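Right wrist faults out halfway through cap twist

ferg_gourlay
Two arm setup, left holds, right twists. Since the March update the right wrist throws fault 3234 midway through a twist and the whole arm just drops. Not a soft stop, proper sag. Nearly had my thumb under it. 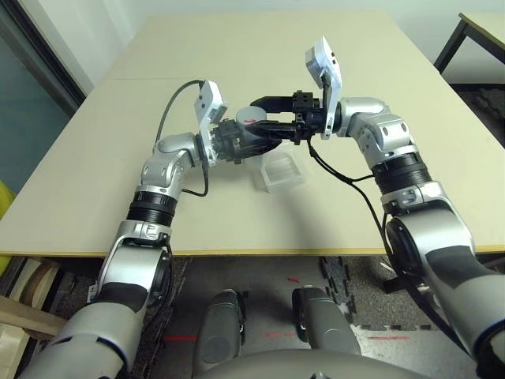
Happens maybe one run in ten, no pattern I can see. Reset clears it. Torque limit is at 300, was 200 before the update and I never touched it.

vandanak
3234 is overcurrent on ours. Put it back to 200 and see.

etuncer
Disagree, had the same code on the Reten arms and it was a cable. Pulled tight at full rotation. Changing the limit just hides it.

vandanak
A cable doesn't change your torque limit for you though does it. Somthing in that update did.

ferg_gourlay
Ok tried 200. Still faulted, 2 times before lunch. Cable looks slack enough to me but I've only checked it by eye, not with the wrist wound right round.

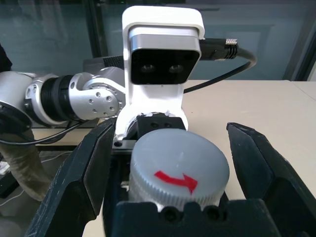
Brakes are what bother me more tbh. Fault or no fault it shouldnt sag. Ferkura support say "expected behaviour", no thanks.

h_ruchti
Stop running it. Seriously. If the brake isn't catching, the cause of the fault is a side question. Power off, get the brake tested, hands out till then.

etuncer
Bit much, ours all drop slightly before the brake bites

h_ruchti
Slightly, yes. He said proper sag.

ferg_gourlay
Fair. Its off now. Will wiggle the cable at full twist once the brakes been looked at adn post back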